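Hema Bhat has been building the same gripper since July, on a bench at the Odon shared workshop, and she would like it known that the first one took her a weekend.

"The first one also fell apart in a weekend," she says. "So that was efficient."

Her project is called Clakier, after the noise it made. You hold it, you squeeze, two padded fingers close. Version 4 has softer pads.
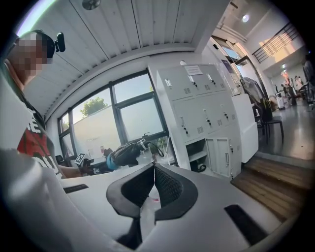 "I wanted something my mother could use without reading anything," Bhat says. She has since written a manual. It runs to 101 pages, and her mother has declined it.

Ramiro Soler, who shares the bench on Wednesday nights, handles the testing. He began with wooden blocks and got bored. Cloth, he says, is where a gripper's pride goes to die. "A block stays a block. You pick up a rag and now it's a different rag."

His goal is 2000 grabs on one set of pads. The record so far is up to 3000, if you believe Bhat, who was keeping score. Soler doesn't.

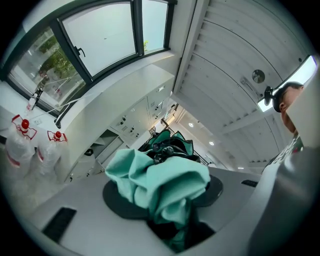 A teal cloth on the counter at Odon.

Is there a version 5? "There's a drawing," says Bhat. Soler says he has seen it, and that it's mostly an arrow.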